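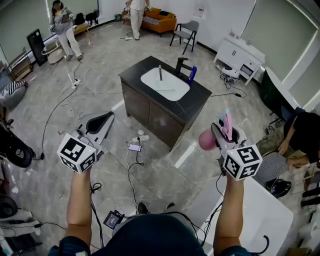 Is the Malholm Visitor Card Worth Buying?

Every summer the Malholm tourist office finds something new to sell us, and this year it is a card. The Malholm Visitor Card went on sale in July and promises "the whole town in your pocket." I have spent two weekends trying to get my money's worth out of it, and I can't say I managed.

The card gets you into the harbor museum, the old customs house and the bell tower. Fine. But the customs house was already free on weekends, and the bell tower closes whenever the wind picks up, as it did on both of my visits. The woman at the desk told me the card "still works for the gift shop," meaning a small discount on postcards.

Then there is the ferry to Onditz. The leaflet says "ferry included," in large type. On the dock you learn that this covers the ride out and not the ride back. Panagiotis Kontogiannis, who sells the tickets, has clearly explained this a few hundred times and did not enjoy explaining it to me. Go anyway, and pay the full fare. The crossing is pretty, and the path from the Onditz landing up to the chapel is still the best walk in the area. Bring water. The kiosk at the top was shut both times I made the climb, whatever the map says.

The leaflet also claims 3,044 steps on the full town trail, from the fish market to the upper gate. I doubt anyone checked. Half the trail is a parking lot, and the signs give out behind the school. If you want the views, start at the upper gate and walk down.

Food is where the card really lets you down. It lists "partner restaurants," and the partners seem to be the places on the main square with photos on the menu. My free welcome drink at one of them was a thimble of something orange. You will eat better at Song, two streets back, which has no deal with anyone. Get the noodles with clams and sit by the kitchen. Pulero, down by the boatyard, is good too if you arrive before eight and don't mind waiting for the bill. Rosimeire Teixeira runs the dining room there and will tell you frankly which fish to skip.

The tourist office says it has sold roughly 2,000 cards so far. I would like to know how many of those people bought one a second time.

If you are only coming for the evening market on Sat 29 August, you don't need the card at all. Entry is free, the bus from the station stops at the gate, and the stalls take cash. Get there early for the grilled sardines and skip the little tourist train.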